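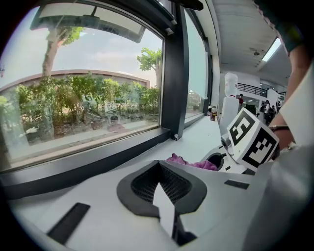 Our project set out to test a claim printed in the Dunne housing brochure, that planting close to a building "noticeably reduces" what residents hear from the road. We picked it because everyone repeats it and we could find very little behind it. Most of the green strips we looked at were of one type: a dense band of bushes, a tree or two, a bit of bare brown soil and then pavement, with a long low building at the back. It looks quiet. Whether it is quiet is a different matter, and we suspect a lot of people answer with their eyes.

Method

We took sound readings at 14 spots along Wulberg Road during May, half with shrubs between the meter and the traffic and half without. Each reading lasted one minute. After throwing out the ones spoiled by wind or by people talking to us, we had 2,902 left from 3,610. That is a big loss and I was not happy with it. The meter was a Fulent handheld, lent by the department, and it was checked once at the start and never again.

Results

The planted spots came out slightly lower on average, but they were also further from the kerb. Once we compared spots at the same distance, the gap mostly went away. Two planted spots were louder than their bare partners, probably thanks to the bus stop.

We also asked residents of the Omness flats to rate the noise. Those facing shrubs gave kinder scores. I would not build much on this, as they knew what the project was about before they answered.

What we would change

Fix the distances first. Check the meter every morning. Leave the brochure out of the questionnaire, where it should never have been quoted.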